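Hum from one speaker after moving the turntable to a new table. Nirton phono stage, Fletis powered speakers, all on one power strip. Left side buzzes, and it stops if I touch the tonearm. What gives?
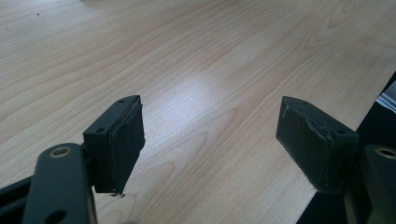 *The tabletop, dark speck and all.*

**Kornél Pálfi:** Ground wire. It's always the ground wire -- tighten the little screw.

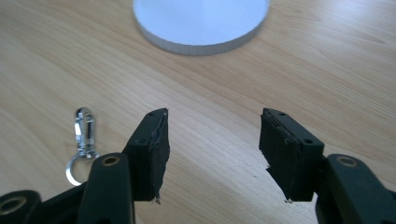

*White disc, wood grain.*

**Gyula Vörös:** Mine buzzed for 7 months because I'd hung the ground wire on a painted screw. Proud moment. Try bare metal, then swap left and right at the phono stage.
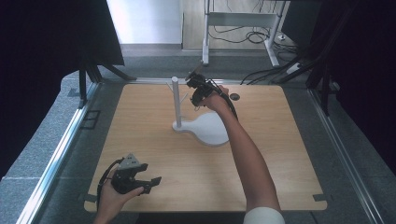
Would a pricier cable fix it?

Only if the old one is broken. Wiggle the plugs first.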